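Speaker notes – two grippers, one belt
Fendley meeting, afternoon session, 20 minutes with questions

Slide 1. Good afternoon. I will speak about our small comparison of two grippers at Starnilex. I am not selling anything, and we paid for both grippers ourselves. (Wait for the people who come late from coffee.)

Slide 2. Why we did it. Our old gripper, the Ďurica, was in use when I joined and it worked quite well. Then the Fulberg was offered to us at a lower price, and we had to decide before December. Both have two parallel fingers, so the comparison is fair, or almost fair.

Slide 3. The set-up. The task is very simple: take a foam cube from the belt and put it into the blue bin. We fixed brown paper on the table and made a grid on it with blue tape, so that we could put things back in the same place after cleaning. The tape is not perfectly straight. For this test it does not matter, the arm does not look at it.

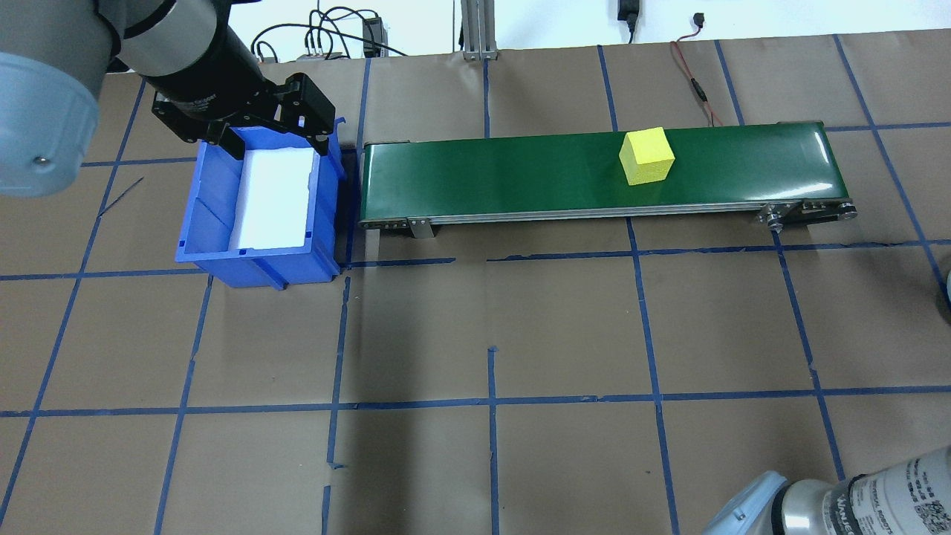
The bin stands close to the left end of the conveyor, so the path of the arm is short. At first we had it further away and each cycle was longer, but we learned nothing more from it. Say here that the controller and the speed were the same for both grippers.

Slide 4. Numbers. We made 1055 picks in total. With the Ďurica we made 463 of them, and the rest with the Fulberg. The numbers are not equal because we lost one morning with a bad cable. Please do not compare the totals, look only at the percentages on the slide. (Go slowly here, last time I was too fast.)

Slide 5. Where it went wrong. Most of the failures came when the cube was turned on the belt. The fingers then touched a corner first and pushed the cube away. The Fulberg opens wider and was better with this – but it closes more slowly, and on the faster belt we lost that advantage again.

Slide 6. What we still want to try: softer finger pads, and a camera mounted lower. If somebody here has used the Fulberg with soft pads, please come to me in the break.

Questions. If they ask about price, go to the spare slide.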